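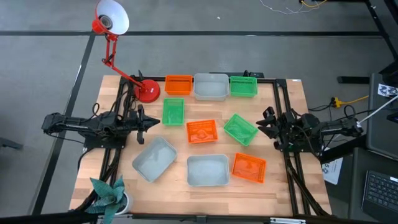
Small baskets for a shared bench: slotted or solid?

Storage and Workshop Board > Benches and Shelving

benchwarmer_40
I'm sorting out a shared bench and trying to settle on one kind of small basket before I buy more. At the moment we have orange and green ones with slots in the sides and some pale solid bins, all much the same size. The top is butcher block. I want to sort small hardware, cable ties, tape and the odd hand tool, with one colour per person or one colour per job. I haven't decided which.

Has anyone used the slotted kind for small parts? My worry is M3 screws going through the sides. The Gradum ones at our local shop are cheap but they only come in packs of 8, so I don't want to get it wrong.

dustpan_dan
Solid for anything smaller than your thumbnail. Slotted for everything else. I had slotted baskets for washers in my last shed and was picking them off the floor for years.

Kettlecreek
I'd go the other way. Slotted baskets don't collect sawdust the same way and you can see what's in them from the side. Put the screws in little jars or zip bags inside the basket. One kind of basket for the whole bench means they all stack, and stacking is what you'll care about when the bench has to be cleared.

benchwarmer_40
Fair point about the stacking. One of the orange ones from straight above, so you can see the slots: 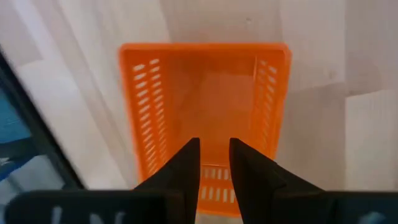

Orange basket, empty. Slots down both long sides and at the near end.

Kettlecreek
Yes, that's the same general idea as mine. The walls lean in toward the bottom, so they should nest when they're empty. Try two of the same colour first. I've had different colours from different batches that looked identical and jammed halfway down.

dustpan_dan
Nesting and stacking are two different things. They'll nest empty. Try putting a full one on top of another full one and it'll tip unless the rims lock.

hollowcore
Mine are from Mercado and the rims don't lock. I cut a piece of thin ply to sit between layers and that works well enough. It's also handy as a tray.

On colour, I'd do it by job and not by person. People come and go. We did it by person at the Boltoscombe shed and by February there were three baskets that belonged to no one and were full of dead pens.

benchwarmer_40
By job is probably right. I'm thinking orange for fasteners, green for cable bits and tape, and white for anything that can leak or roll away. Then a row along the back of the bench with one of each, and the rest 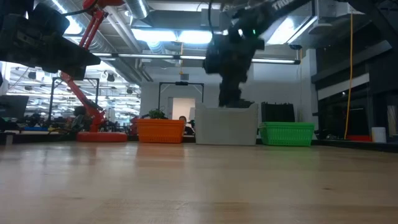
can live on a shelf underneath until someone needs them. The bench is a decent depth, so a row at the back still leaves room to work in front. I measured the shelf space at 380 mm high, which should take a couple of layers with hollowcore's ply idea.

dustpan_dan
Still say you'll regret orange for fasteners if orange is slotted. Swap it. White for fasteners, orange for cable. You've already got the solid ones, so use them for the job they're good at.

Kettlecreek
I'll give you that one. If you've got both kinds, screws go in the solid.

benchwarmer_40
All right, swapped. White is fasteners, orange is cable and tape, green is hand tools. I'll put the list in the first post of the bench page so the others can find it. I need 7 more baskets if I do the shelf as well, so one pack covers it with a spare.

The other thing is labels. Tape won't stick to the slotted sides.

hollowcore
Luggage tags through a slot with a cable tie. Trerkum make a flat plastic one that writes well with a paint pen, but any tag will do. On the solid bins use the handle holes, or just write on the end.

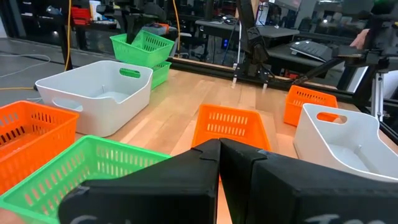 Page last changed: February, 4:40 pm

Kettlecreek
Did you try stacking the green ones? Do they sit flat?

benchwarmer_40
I've had one green on top of another and it sits on a tilt. I haven't tried it with the ply yet. The white ones have oval handle holes, so the tags will go on those without any trouble.

dustpan_dan
A tilt with nothing between them is about what I'd expect. Let us know how it goes with the ply and some weight in the bottom one.

benchwarmer_40
Will do. I'll cut a piece this week and post the size.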